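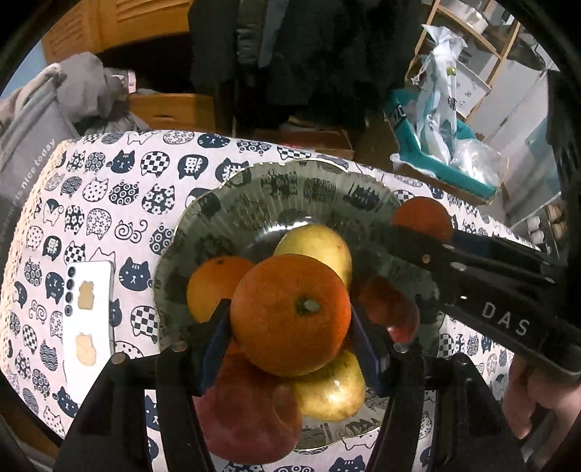 How to Keep a Plate of Fruit on the Table Without Throwing Half of It Out

Most advice on fruit displays comes from people who have to photograph one and then go home. I've kept fruit out on the kitchen table for years, and I've thrown away enough brown apples to distrust nearly all of it. What follows is what I do now. It takes 12 minutes after shopping and very little after that.

Start with the plate

You'll read that a deep bowl is the proper thing. I don't buy it. A deep bowl hides the bottom layer, and the bottom layer is where the trouble starts. I used a Pernus bowl for a long time, a handsome one, and every week or so I found something soft and leaking under the oranges.

A wide serving plate holds less, and you can see almost all of it. Look for a rim with a little lift so things don't roll off. Decoration is up to you. Shiny plates show water spots and fingerprints, so if that bothers you, go matte. If you have a patterned tablecloth, the plate doesn't need to match it. Fruit is loud enough to get along with anything.

How much fruit to put out

Less than you think. On a dinner-sized plate I stop at 8 pieces, and often well before that. The rest goes in the refrigerator or a cool cupboard. Stores sell those giant bags of oranges because the price per pound looks good, and then four of them go moldy. I'm not convinced anybody saves money that way.

Choosing what goes together

The usual warning is that apples give off ethylene gas and will ruin everything near them. There's something to it. Apples do give off the gas, and it does hurry along peaches, pears and bananas. Oranges mostly don't care. I keep apples and oranges on the same plate all winter with no harm I can detect.

Peaches are another matter. Put a hard one next to the apples if you want it ready sooner. Once it gives a little at the stem end, eat it that day or chill it. Don't put a ripe peach under anything.

Bananas I keep off the plate entirely. They bruise, they turn, and they take up the room of three apples.

Setting it up

1. Wipe the plate and dry it completely. Water sitting under fruit is the fastest route to mold I know.

2. Check every piece before it goes on. Turn it over and press lightly near the stem. Anything with a soft spot or a split gets eaten now or cut up for later.

3. Decide whether to wash. I don't wash ahead of time, whatever the fruit spray people say. I tried a bottle of Wukico rinse one June and couldn't tell the treated apples from the plain ones. Plain water, right before eating, does the job.

4. Put the biggest, firmest fruit down first, usually oranges. One goes near the middle to keep the others from sliding.

5. Fit the apples around them, stem up if they'll sit that way. Mix the colors a bit. A yellow apple beside a red one looks better than two of either, and that's all the arranging theory I have.

6. Place soft fruit last, at the front edge, where somebody will reach for it.

7. Don't build a second layer. If a piece won't sit on the plate, it isn't going on.

Where to put the plate

Away from the stove, out of direct sun, and not on top of the refrigerator, where it's warmer than you'd guess. The middle of the table works well if people sit there. Mine gets moved for dinner and moved back, and the fruit has never complained.

Looking after it

Every Saturday I take everything off, wipe the plate and check each piece again. Old fruit goes to the front, new fruit to the back. If you only do one thing on this page, do that.

Things I wouldn't buy

Ethylene absorbers. The Flekberg ones promise to keep fruit fresh longer, and maybe they do in a closed drawer. On an open plate in an open room I don't see how they could.

Mesh domes. Fine outdoors. Indoors, people see a lid and forget there's food under it. If you have fruit flies, find the piece they're after and get rid of it.

Special fruit stands. Yorath makes one with two tiers. The upper tier is pleasant to look at, and the lower one is hard to reach into without knocking your knuckles. A plate you already own is good enough.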